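From: Imogen Mottram
To: home-automation-talk
Date: 12/11/19
Subject: Re: Can any of them do a real chore yet?

On the list, Gitside wrote:

> I keep seeing clips of arms folding towels and loading dishwashers, and
> every clip is sped up or trimmed. My mother is on 6 prescriptions. Once a
> week I clear her kitchen table, put the bottles out, and sort them into
> the morning bin and the evening bin before I fill her trays. It takes me
> maybe ten minutes and I hate it. I'd pay real money for a machine that
> did only that. Is anyone close? I don't mean opening the bottles. I mean
> picking up the right one and putting it in the right place.

Gitside,

Short answer: picking up and placing, yes, under good conditions. Doing it in your mother's kitchen without you standing there, no. I'd wait before spending anything.

Longer answer. I work on gripping at Trusier, mostly shop-floor parts, and small capped bottles come up all the time. They are a fair test. They are light, they tip over if you brush them, and you can see through the sides, which is hard on depth cameras. A camera that measures distance wants a solid surface. With a clear vial it often reads the table behind it.
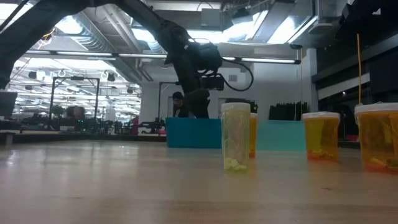 Amber bottles are a bit easier than clear ones. The lids are easier than either. A white lid gives the software a clean round shape to aim for, so most people end up finding the lid first and guessing where the body is from that. It works well as long as the bottle is standing up. If it's lying on its side the guess has to be made another way, and a lot of systems need separate training for that.

The last batch I ran on our own bench was 149 picks, all small bottles, all standing, on a plain table. We missed or knocked over 2 of them. That sounds good until you do the math for a household. Six bottles a week is over three hundred picks a year, so you'd have a handful of bad ones, and each time someone has to be there to stand the thing back up. If the bad one is a bottle put in the wrong bin, it's worse than a spill.

Getting things back out of a bin is the other half of your chore, and I think it's the harder half. The walls get in the way of the fingers. If a vial is up against the side there's no room to get a jaw behind it, and you have to push it out to the middle first. Out on the open floor of the bin it's fine. You can take it near one end and lift. 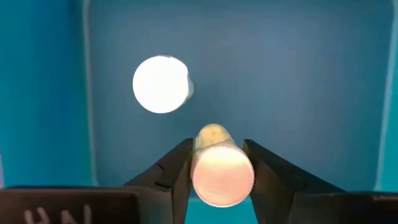 Grip force matters less than people think with these. The plastic is stiff and the bottle weighs next to nothing. What matters more is where along the length you take hold. Grab close to the cap and the rest hangs out to one side, so when you go to set it upright you need to know the angle fairly well. Most of our bad placements came from that and not from dropping anything.

Spacing is the other thing I'd ask any seller about. Two-finger grippers need room on both sides of whatever they're picking up. On a kitchen table people push bottles together in a clump. Ask to see it done with the bottles nearly touching and with a few different sizes mixed in.
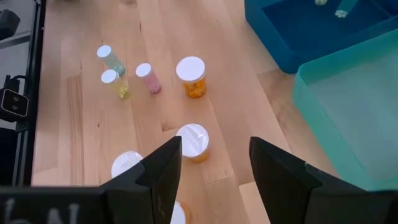
Ask too how it tells one bottle from another. Color and size will get you some distance, but your mother's six prescriptions probably come in three or four identical bottles from the same pharmacy. Then it has to read the label, and the label wraps around the side and may be facing the wrong way. Turning a bottle in place to read it is possible but slow. A colored sticker on each lid would do more for you than a better robot.

On cost: the cheapest arm I would trust for this was quoted to us in March at $3440, and that was the arm alone. Gripper, cameras and a computer are on top. Ahmadpour posted here a while back about doing it with a hobby arm. I'd like to hear whether that's still running and how often it needs attention.

My guess for a shop floor, with fixed bins and the same few containers every day, is that you could set it up now and have one person keep an eye on several stations. For a home I don't want to put a year on it.

For now, try the stickers, and ask the pharmacy if they'll pack by dose. Some will.

If anyone has tried the Londent tray filler, please reply to the list and not just to me. I've only seen their flyer.

Imogen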